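The Memory Question

Is an old workstation really a bargain once you've filled the slots?

By Delwyn Whitelaw

Every few months somebody tells me I'm a fool for buying new computers. The argument is always the same. Big companies dump their workstations after a few years, the resellers scoop them up, and for the price of a nice dinner you can own a machine that once cost more than your car. All you have to do is put some memory in it.

I have learned to be suspicious of sentences that begin with "all you have to do."

Tane Baxter has been on the other side of this argument for as long as I've known him. He sells used business machines out of a shop called Kingi, and he is a patient man with a good speech. The cases are steel. The boards were built to run day and night. The processors have years left in them. When I asked how he could know that last part, he said he'd seen a lot of processors, and I wrote it down, though it isn't an answer.

What he sells mostly is what the trade calls barebones: case, board, processor, and nothing in the memory slots. You supply the rest. The listing will say something like "tested, no RAM," and it's worth stopping on those three words. A board with no memory won't start an operating system. So it was tested with memory, and then the memory came out. Where did it go? Into another listing, usually, with its own price and its own shipping charge.
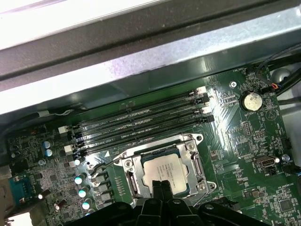 Four memory slots and not a stick in them. The processor sits in its metal bracket.

Baxter doesn't see anything odd in this. Memory is small, it's easy to mail, and it fetches more by itself. He's right, and that is my whole complaint. The part that keeps its value is the part they don't give you.

Then there's the matter of which memory. Workstation boards can be fussy. Some want the registered kind, some refuse it, and many care which slot you fill first. The manual explains all this if you can find the manual. I bought two sticks from an outfit called Dreko, whose page promised they were "compatible with most professional systems." Mine turned out to be one of the others. The refund took 10 days and I paid the return postage.

My second try came from Ninum, which at least asked for the board's model number before taking my money. Those sticks worked. I'd be more impressed if asking weren't the least a store could do.

And there are the small chores that never make it into the speech. You should look at the latches on the slots, since a broken one can leave a stick sitting crooked. You should look at the socket too, and a seller's photo will seldom show you the pins under a processor.

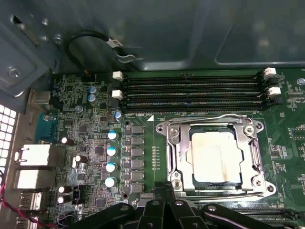
I put all of this to Baxter and he granted more of it than I expected. He agreed that a first-time buyer can easily get the memory wrong. He agreed that "tested" means different things in different shops. He would not agree that the whole business is a racket, and after adding up my receipts I can't quite call it one either. I spent almost five weeks on a machine that came in cheaper than a new one, if my evenings are worth nothing. It's loud. It does the job.

What I'd like is an honest price. Show me the machine with memory in it and the machine without, side by side, and let me subtract. Wendevier, a bigger reseller, says it will start listing its workstations that way in July. I'll believe it when I see the page, and I plan to check the shipping charges first.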